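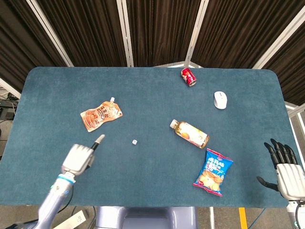

Station 2 at the Clivport laboratory, with both arms over the mat and six test items set out.

Hand Comparison Trials: Gallery

The Dostow Manipulation Program is comparing multi-fingered hands for use with small household goods. The work is carried out at Clivport under the direction of Dorin Sandu and will continue through March. Two hand controllers, Jutinano and Moodley, are under review, and each is run on the same items before any settings are changed.

The test items were chosen for their differences in size, weight and stiffness. A drink can and a bottle, both laid on their sides, call for a grasp that does not push the object away. The computer mouse offers a smooth, rounded back. The spouted pouch and the bag of potato chips are included to study grip force on soft packaging — an area in which the earlier trials gave uneven results. The die is the smallest item in the set and is reserved for fingertip work.

Each item is attempted seven times per controller. Operators record the approach angle, the closing time and any slip, and a lift is counted only if the item is held for three seconds.

Requests for the item list and scoring sheet may be sent to the program office at Clivport. Visits to the laboratory are by appointment.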